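Lochblech-Tisch in der Küche: Erfahrungen mit Krümeln und Reinigung?
Forum > Wohnen & Einrichten > Küche

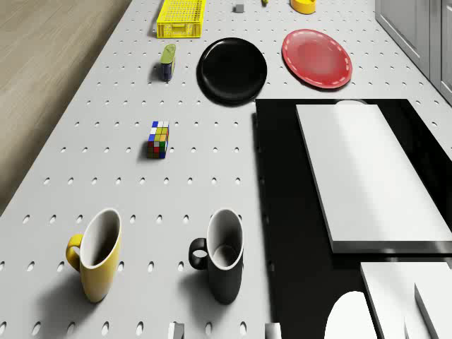
Raquel_G
Beiträge: 21

Hallo zusammen,
wir planen gerade die Küche neu und hätten gern einen großen Arbeitstisch frei im Raum. Mein Mann will unbedingt eine gelochte Platte in Weiß, ich bin skeptisch. Der Raum hat Holzboden, die Schränke werden hellgrau mit Rahmenfronten. Optisch passt das für mich, aber ich stelle mir vor, dass nach jedem Frühstück die Krümel unten auf den Dielen liegen.

Hat jemand so etwas im Alltag? Uns geht es vor allem um:
– Reinigung
– Standfestigkeit beim Teigkneten
– Lautstärke (Geschirr auf Metall)

Budget für den Tisch wären maximal 2000 Euro, lieber deutlich weniger.
Gruß, Raquel

morais_kocht
Beiträge: 809

Gelochte Platten gehören auf den Balkon oder in die Werkstatt. In der Küche würde ich das nicht machen. Mehl geht durch, Zucker geht durch, Soße sowieso. Und dann wischst du zweimal, oben und unten.

Horacio M.

Das sehe ich anders. Wir haben seit drei Jahren so einen Tisch, Stahl, pulverbeschichtet, vom Hersteller Gralter. Zum Abtropfen von Gemüse und zum Auskühlen von Blechen gibt es nichts Besseres. Gekocht wird bei uns jeden Tag. Die Platte bekommt abends einen feuchten Lappen, einmal im Monat nehme ich eine weiche Bürste mit Spülmittel. Fertig.
Was stimmt: Unter dem Tisch muss man öfter saugen.

morais_kocht

Öfter saugen heißt bei Holzboden auch öfter Kratzer. Und was machst du, wenn ein Glas Rotwein umkippt?

Horacio M.

Wischen. Auf einer geschlossenen Platte läuft der Wein über die Kante auch nach unten, nur eben an einer Stelle. Der Boden ist geölt, da ist nach drei Jahren kein Fleck.

Catarina B.

Ich habe meinen nach einem halben Jahr wieder verkauft. Nicht wegen der Krümel, sondern wegen der Löcher selbst. In den Rändern setzt sich Fett fest, wenn der Tisch in der Nähe vom Herd steht, und an das kommt man mit dem Lappen nicht heran. Bei runden Löchern geht es noch mit einem Wattestäbchen, bei Langlöchern wird es schnell lästig. Wenn der Tisch bei euch weit genug vom Herd weg ist, kann das anders aussehen. Wie groß ist denn der Abstand?

Raquel_G

Danke schon mal für die Antworten. Der Herd steht an der Wand gegenüber, der Abstand wird gut 3 Meter sein. Eine Abzugshaube ist da, allerdings nur Umluft.

Teigkneten wäre mir schon wichtig. Legt ihr dafür etwas unter?

Horacio M.

Ja, ein großes Buchenbrett mit Anschlagleiste. Ohne Brett geht Teig auf Lochblech gar nicht, da gebe ich allen recht. Das Brett steht bei uns sonst hochkant neben dem Kühlschrank.

morais_kocht

Dann hat man also einen Arbeitstisch, auf den man zum Arbeiten ein Brett legen muss. Verstehe den Sinn nicht ganz.

Natalia_Macedo
Moderation

Bitte sachlich bleiben, die Frage war nach Erfahrungen.

Zur Lautstärke: Entscheidend ist die Blechstärke. Dünnes Blech scheppert, wenn man einen Topf abstellt, und zwar egal ob gelocht oder nicht. Unter 2 mm würde ich nichts nehmen. Außerdem auf die Unterkonstruktion achten. Bei größeren Tischen sollte mindestens eine Querstrebe in der Mitte sein, sonst schwingt die Platte beim Kneten mit, auch mit Brett. Filzgleiter unter die Füße, bei Dielen sowieso. Die zum Schrauben halten länger als die zum Kleben.

Deolinda T.

Wir hatten das Modell Illorer, zwei Sommer draußen und danach in der Küche. Draußen super, weil das Regenwasser abläuft. Drinnen hat mich gestört, dass man keinen Zettel darauf schreiben kann, der Stift drückt durch. Klingt albern, aber der Tisch war bei uns auch Hausaufgabentisch. Mit Schreibunterlage ging es dann.
Weiß würde ich übrigens wieder nehmen. Auf der dunklen Version von meiner Schwester sieht man jeden Kalkrand.

Catarina B.

Drei Meter sind in Ordnung, da hätte ich beim Fett weniger Bedenken. Umluft nimmt aber längst nicht alles weg, wenn ihr viel anbratet. Filter regelmäßig tauschen.

Noch ein Gedanke: Es gibt Tische mit geschlossener Platte und gelochtem Einleger an einem Ende. Ich meine, Skikavska hatte so etwas im Programm, weiß aber nicht, ob noch lieferbar. Damit wäre die Knetfläche gelöst und zum Abtropfen hättest du trotzdem etwas.

Raquel_G

Der Tipp mit dem Einleger gefällt mir, das zeige ich meinem Mann. Preislich wohl fast 2000 Euro, wenn ich die Händlerseite richtig lese, also an der Obergrenze. Lieferung erst im Juli.

Die Lochplatte allein ist für mich eher raus, wegen dem Kneten. Er sieht das noch anders.

morais_kocht

Für das Geld bekommst du beim Schreiner eine massive Eichenplatte mit Gestell. Nur mal so.

Horacio M.

Die muss man dann aber auch regelmäßig ölen, und heiße Töpfe kannst du darauf nicht ohne Untersetzer abstellen. Raquel, wenn ihr in der Nähe einen Gastrohändler habt, fahrt hin und nehmt ein eigenes Brett mit. Einmal kräftig draufdrücken, dann merkt ihr, ob der Tisch steht oder wandert.

Raquel_G

Machen wir. Ich melde mich, wenn etwas bestellt ist.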